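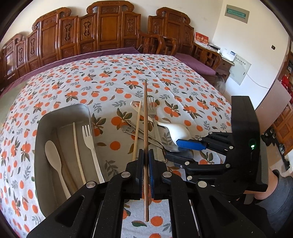 Akosua Sarpong wrote in the tape thread that every Clista 2100 should have its power supply replaced before it is switched on even once. I don't agree, so I'm moving it here where it can have its own topic.

I have two of these machines. Both still run on the original Mullen supply. I test the supply by itself first with a dummy load, check the 5 volt line, and only then connect the board. If the voltage holds steady for 30 minutes I use it. I have not lost a chip yet.

What are other people doing?

Ivana Yáñez

Re: Original power supply on the Clista 2100

Thirty minutes on a dummy load does not tell you much. The Mullen regulator fails high when it fails, and mine did it after two hours of use. It took out all the RAM and the video chip. RAM I can get. The video chip I had to pull from a dead 2000.

I'm not saying throw the old brick away. Keep it in the box with the machine. But run the computer from something modern.

Akosua

Re: Original power supply on the Clista 2100

Which version of the brick, though? There were two. The early one is potted solid and can't be repaired. The later one has four screws on the bottom and opens up. I've recapped several of the later kind and they are fine. Early ones I wouldn't plug in.

Also, does anyone know if the 3000 used the same connector? The pinout in the Luangrath service manual shows the ground on a different pin, but that could be a misprint - the manual has plenty of those.

boonmee_s
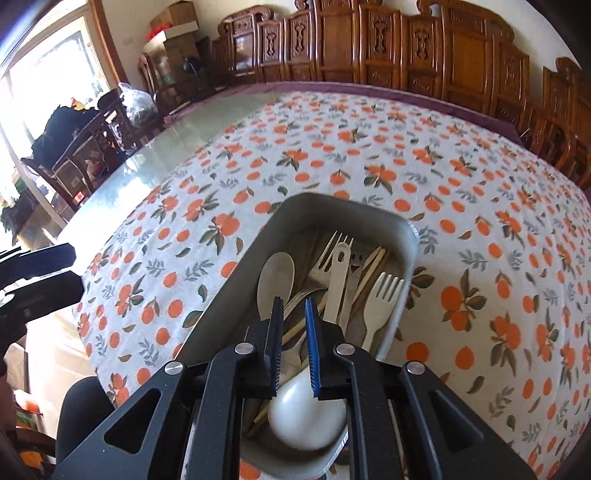 Re: Original power supply on the Clista 2100

Same plug on the 3000, different pinout. It is not a misprint. Do not swap them. I did in April and blew a fuse, and I got off easy.

Ekkachai Mahawong

Re: Original power supply on the Clista 2100

OK, I checked and mine are both the later type with the screws, so that may be why we're seeing different results. I still think "replace every one of them" is too strong. Akosua, was yours potted?

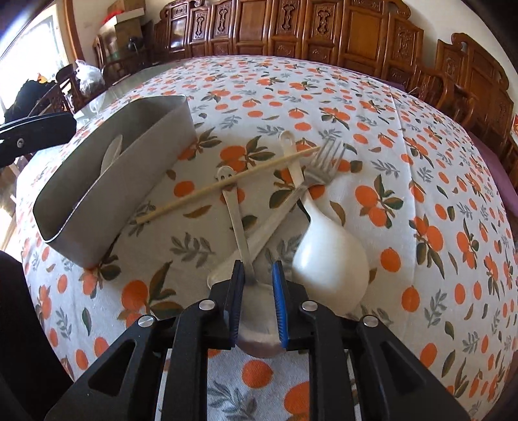

I'd also like to try the overvoltage cutoff that Jokeo used to sell as a kit. It goes in line between the brick and the computer and trips if the 5 volt line climbs too far. If anyone has the schematic, please post it.

Ivana

Re: Original power supply on the Clista 2100

Yes, potted. I'll give you that one. I'd still put the cutoff on the screwed type.

Akosua

Re: Original power supply on the Clista 2100

I have the Jokeo schematic on paper. Will scan it tonight and put it in the files section.

Sunee B.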